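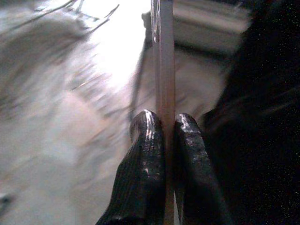 What does a robot do at an open day for household machines?
It does chores, slowly, in front of people, and the people who built it stand next to it and answer questions.

Tonotis opened its doors on 9 May 2019, and the line went down the stairs before the coffee was ready. The firm has the upper floor of a former seed warehouse in Pirnolberg, and most of that floor has been fitted out as an apartment. There is a living room, a hallway and a kitchen with a working sink. Visitors were let in 8 at a time and asked to stay on the far side of a strip of tape.

The robot works with both arms. The job for the morning was small household things, the kind that end up on a chair or get left on a rack. It picks something up with one gripper, brings the other gripper over, and tries to get hold of it from both sides. A person does this without looking. The robot takes its time, and there are long stops when nothing moves.

"Those stops are where people start talking to us," said Laurinda Moreira, who runs the test apartment. "They think it broke. It's working out where the edge of the thing is."

Thin items are the worst, she said. A mug has a shape the software can find from across the room. A narrow strip of clear plastic takes its color from whatever is behind it, and a camera near the fingers may see it well at one angle and lose it at the next. Her group spent most of last winter on see-through objects and she does not consider the matter closed.

The fingertips come from Schouten, a molding shop two streets away that used to make seals for milking equipment. Tonotis has gone through four versions. The first was too hard and let things slide. The second gripped well and wore out in a week. Moreira had a tray of the old ones on a side table and passed them around, and a boy of perhaps ten asked if he could keep one. He could.

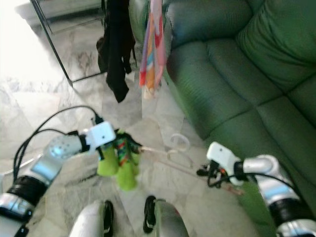 Both arms at work beside the green sofa in the Tonotis apartment.

The furniture was chosen to cause trouble. A glossy floor throws light back at the cameras, and a shiny sofa does the same. The firm's earlier test room had gray carpet and white walls, and the robot did very well in it. Then it was taken to a real home and did badly, so the carpet went.

The software that plans the arm movements is called Gurkine. It keeps a record of every attempt, good or bad, and the log for the current set of tasks stood at 361 when the doors opened. Moreira would not give a success rate. She said a number like that depends on what you count as a success, and that a thing dropped on the sofa is different from a thing dropped on the floor.

Each group got about 20 minutes. Questions were mostly practical. One man wanted to know if it could iron. (It can't.) A woman who looks after her father asked what would happen if he walked in front of it — the arms stop, Moreira said, and a person has to start them again.

No price was given and there is nothing to order yet. Tonotis plans another open day in the fall, with the kitchen included.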